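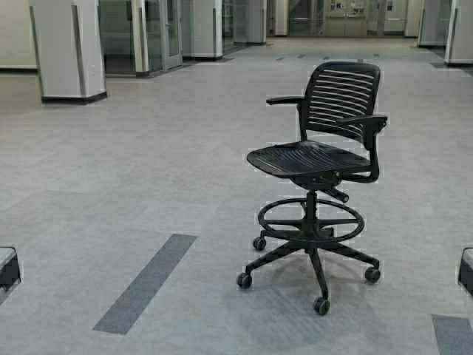 The wrist joint on Toft started drifting again in April, and I put off dealing with it longer than I should have. Toft is the mobile unit we run at Plurno, and the drift showed up as the gripper closing a bit low, then a bit lower the next day. The job itself isn't hard but it's slow, and most of it is done sitting at shoulder height to the arm. An ordinary desk chair puts me too low for that, so I use the tall black one with the foot ring and roll it over the carpet tiles to wherever the robot has been parked.

First I park the base, lock the wheels and pull the battery isolator. Then the wrist cover comes off, 3 screws, all the same length. Last time the belt had gone slack. This time the belt was fine and the fault was in the encoder plug, which had backed out of its socket just far enough to drop a reading now and then. I pushed it home and put a small cable tie behind it for strain relief.
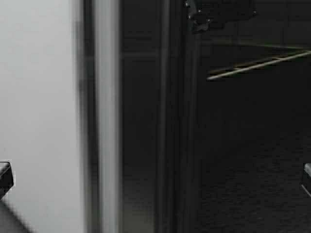
After that it needs homing. I run the Jovau routine at 40 percent speed and watch the counts as each joint finds its stop. The wrist offset came out at 1336, and I wrote that in the log along with the old value — the log is a paper one, kept in the grey drawer with the hex keys. Ditte Brynjólfsdóttir set it up that way when she was looking after the machine and I've never seen a reason to change it.

Then I leave it cycling, open and close, 1000 times, and check the homing again at the end. It hadn't moved. I put the cover back on and wiped the finger pads with a damp cloth.

The Domlow charger still clicks when the base docks. I've ordered a new set of contacts and will write that one up once they're in.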